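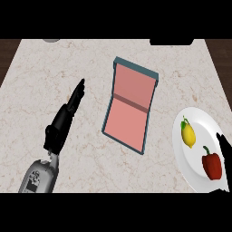 When may a two-handed robot begin handling objects on a table shared with people?
It may begin once the task has been rehearsed in simulation, the rehearsal has been reviewed by a second person, and the reviewer has signed the task sheet for that table.

Camenzind Centre for Safe Automation
Gallery: Table Work and the Trorlow Code

Introduction

The Trorlow Code sets out good practice for robots that work at tables, benches and counters in homes, canteens and teaching kitchens. It applies to all projects hosted by the Centre, including Iltier, and to visiting groups who use the Centre's equipment for longer than one working day. The present page accompanies the third edition of the Code, which was adopted on 19 Sep 2018 and replaces the edition issued the previous January.

The page is meant for members of staff and partners who will prepare or review table tasks. The lines under each heading refer to the numbered sections of the Code. Where the wording differs, the Code is to be followed.

Table scene with two hands, fruit and vegetable dish (Sections 2 and 4)

A simulated table with a lemon and a red pepper on a white oval plate, and an opened case with pink inner faces standing near the middle. The left hand is empty and has bare tabletop between it and the case.

Section 2 asks that the working surface be modelled with its markings. Veined and patterned tops such as this one are to be kept in the rehearsal and may not be replaced by a plain colour for convenience. Reviewers should satisfy themselves that marks on a surface are not taken for objects by the recognition software.

Section 4 deals with produce. A lemon with its leaf and a pepper with its stem are to be entered in the task sheet as whole items, leaf and stem included, so that the planned grip takes account of them.

Notes on the sections

Section 1. Scope and responsible person
Every task has one responsible person, named on the task sheet. The responsible person may ask others to prepare the scene or run the rehearsal but remains answerable for both. Where a task passes from one project to another, a new sheet is opened and the old one is kept with it.

Section 2. The surface
The type of surface, its height and the position of its edges are recorded before any object is placed. Sloping or uneven tables are outside the Code and need separate permission from the Safety Office. Cloths and mats are treated as objects, and are listed.

Section 3. Clearance and approach
At the start of a task the hands should be clear of every object that is not named in the first step. The approach to the first object is made at the reduced speed shown on the sheet. If a hand meets something unexpected, the arm stops and holds its position. It does not return to its starting place until the responsible person has released it - this applies in simulation as well, so that operators become used to the procedure.

Section 4. Food items
Food used for handling work is not eaten afterwards. It is stored apart from kitchen supplies and marked accordingly. Dishes are set down with the whole foot on the table, and a dish with more than one item on it is handled only after the items have been removed, unless the task sheet states that the dish is to be carried loaded.

Section 5. Hinged and folding objects
Cases, books, boxes with lids and similar articles are recorded with the position in which they begin: open, part open or closed. Hands are kept out of the fold while it is moving. Where two hands are used on one article, the sheet states which of them holds and which of them moves. The second edition allowed this to be left to the planner, and the allowance has been withdrawn.

Section 6. Objects at the far side
Articles beyond the reach needed for the task may remain on the table if they are listed. The reviewer may ask for them to be taken away. Glass, blades and vessels holding liquid are always taken away.

Section 7. Rehearsal
Rehearsals are run in Celleo or in another simulator approved by the Centre. A rehearsal is counted as complete after 5 uninterrupted passes with the same settings. A change of hand, of wrist fitting or of surface begins the count again. Changes of lighting do not, although they are to be noted.

Section 8. Review
The reviewer must not have taken part in preparing the scene. Review is carried out from the recorded passes together with the task sheet, and the reviewer writes down the number of each pass that was looked at in full. A verbal approval has no standing.

Section 9. Records
Task sheets are kept for the life of the project and for two years after it has closed. During the consultation on the third edition the Centre examined 338 sheets, of which 223 were found to be complete. The usual omission was the reviewer's signature, followed by the height of the surface. Incomplete sheets from current projects have been sent back to the persons responsible and should be returned through the internal post or handed in at the Safety Office.

Changes since the second edition

The wording on hinged articles in Section 5 is new, as described above. Section 6 previously allowed liquids in closed vessels. Section 8 now covers visiting groups on the same terms as resident projects - the former arrangement, under which a visiting group could review its own work, has ended. The glossary has been shortened and the form in Annex B has been set on a single page.

Use of the gallery

Material from the page may be used in training within the Centre and by partner bodies, provided that the title of the Code and its edition are given. It should not be used to show that a particular task has been approved. Approval is shown only by a signed task sheet.

Comments on the third edition may be sent to Anselmo Benítez, Editor of the Code, at the Camenzind Centre. Correspondents are asked to quote the section number and to say whether they write as a responsible person, a reviewer or a member of a visiting group. Printed copies are held in Room 264, where Annex B can also be obtained in large type.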